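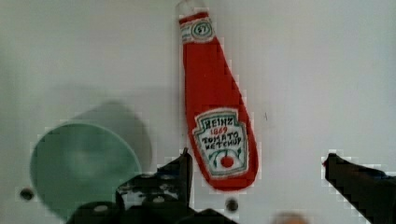 Red bottle, soft version, on a white top.

Lakthorpe Sauces & Pickles: a word list

Hello! This is the readme for a list of what people call the things they put on their food. I started it because my gran said "relish" for anything with lumps in it and my mum's side said "pickle", and I wanted to know where the line ran. The list now has 1,085 entries, mostly from Lakthorpe and Drusham, with a smaller batch from Fostthorpe that I typed up in January.

What's in the folder

words.csv is the main thing. One row per answer, so if two people both said "red sauce" you'll get two rows.
places.csv has the village names and the short codes I use for them (LAK, DRU, FOS).
questions.txt is the sheet I took round. It's a bit scruffy, sorry.
old/ is the first go, before I fixed the spellings. Please don't use it! 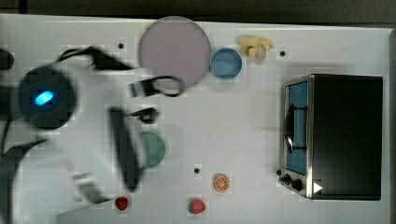 Kwesi Yakubu

The columns

id: just a number, and there are gaps where I merged repeats from the same person.
place: the short code.
age_band: under 30, 30 to 59, 60 and over. Blank if they'd rather not say.
thing: what I was asking about, in my words (tomato ketchup, brown sauce, piccalilli and so on).
word: what they call it, spelt the way they spelt it for me.
notes: anything else. Some of these are long, because people will tell you a great deal about chutney if you let them (I let them).

How I asked

I described the sauce and left a gap, so "what do you call the tomato one you have with chips?" and then I kept quiet. In Drusham I slipped up early on and said "ketchup" first, which spoils it a bit. Those rows have LED in the notes and I'd leave them out if you're counting anything. Fostthorpe answers all came in on paper, and a few I can't read at all. They're marked with a question mark.

Things to watch out for

Lakthorpe is well over half the list, so don't go drawing maps from it. The under 30s are thin everywhere. I asked 80 people at the Kinsella Hall lunches and they skew older, and fonder of brown sauce, than the villages as a whole. Also "tommy k" and "tommy kay" are kept apart. I did try joining them up and then somebody told me firmly that theirs was with a y, so they stay.

Version 2 fixes the accents that turned into rubbish when I saved the file, and adds the mint sauce question. I still owe everyone the one for salad cream.

Using it

Help yourself, for school projects, talks, whatever you like. Put my name on it somewhere and say which version you had. If you've got words to add, send them in the same columns and tell me the place. I'd love to reach 100 rows for Fostthorpe, and I'm not far off.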